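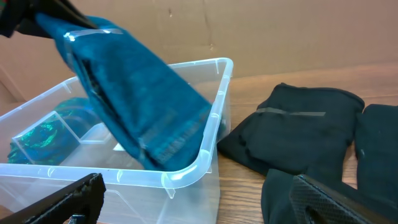 Modupe Tijani wrote in after the January issue to ask why a two-armed folding cell needs a rulebook at all, when the arms are small enough to push aside with one hand and the worst they can do is crumple a shirt. I get some version of that letter every time I write about good practice for small robots. I half agree with it, and that annoys me, so let me try to say where I stop agreeing.

The rulebook in question is the Brinmont handling code, third draft, which went out to members on 12th March. It covers robots that pick, fold and pack soft goods at table height. It is 200 clauses long. I have now read all of them, a few twice, and I would keep maybe a quarter.

Take the section on containers. The draft wants a bin to be "suitable for the garment and the task." Fine, but who decides? A clear bin with a smooth rim is easy for a person to check at a glance, and it can be hard going for a camera, with the glare off the plastic and the table showing through the walls. The draft says nothing about either. It does spend a page and a half on where to put the bin's label.

Or the section on dark fabric. Anyone who has put black clothes next to other black clothes under a camera knows the trouble: where does one item stop and the next one start? Varinach, which sells a lot of these cells, told the drafting group that its software handles this. Maybe it does. I asked for the test log and was sent a brochure. A standard should ask for the log, and it should say what goes in it, misses included. Clause 41 asks for "evidence of adequate performance." A brochure would pass.
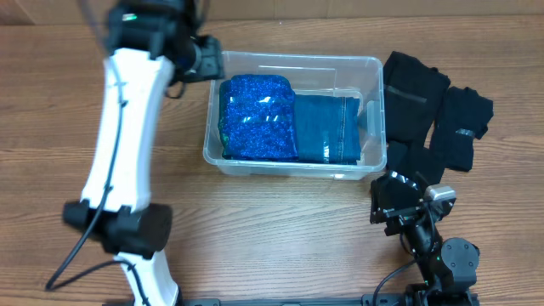 What the draft gets right

Two arms sharing one table is the part I expected to be bad, and it's pretty good. The draft says each arm must have a stated work area, that any overlap has to be written down, and that only one gripper may be over the bin at a time unless the maker can show why two is safe. It also says cables count as part of the arm when you work out clearance. I'd like to shake the hand of whoever put that in. Cable loops get left out of the drawings all the time, and then a loop catches on something and the report says "unexpected contact."

Heather Pomare at Rindero disagrees with me on the one-gripper rule. She thinks it will slow packing for no gain and that shops will quietly switch it off. She may be right about the second part. If so, I'd rather see the switching off recorded than see the rule dropped.

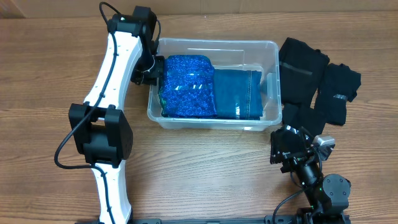
My bigger worry is the sign-off. The draft lets the installer certify its own cell, with a yearly review, also by the installer. Hapeta ran its trial under those terms and reported 4000 folds with 3 stoppages. I have no reason to call that false. I also have no way to check it, and neither does a buyer. Nowhere does the draft define a stoppage. If an arm freezes over the bin and someone nudges it along, does that count? At one shop I visited it did. At the next one it didn't, and their numbers looked a lot better.

So, Modupe, yes, it's too long, and most of it could go. Keep the work areas, the cables and the bin rule. Add a plain definition of a stoppage and make somebody other than the installer look at the log. Comments on the draft go to the Brinmont office, and please quote file 2322 or they will end up in the general pile, where my last set went.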